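Hanneke Van Hecke
2023-02-24

1/ Notes on colour temperature for kitchen lighting, as the shop labels tell you very little. Lower kelvin is yellower, higher is bluer.

2/ My old Jemetti strips were sold as 2700. The meter read 2671 at the worktop, well within tolerance.

3/ The Drolden panel is 4000. Good for chopping, harsh at supper. I put it on its own switch in January.

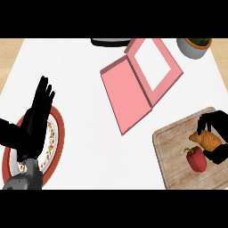

4/ Mixing the two on one surface gives double shadows in different tints. Pick one per zone.

5/ Check CRI as well. Below 80, raw meat looks grey and tomatoes look brown. I buy 90 or above.

6/ Dimming: the Van Loon driver flickers under 46 per cent. The replacement is on order. Readings to follow once it's fitted.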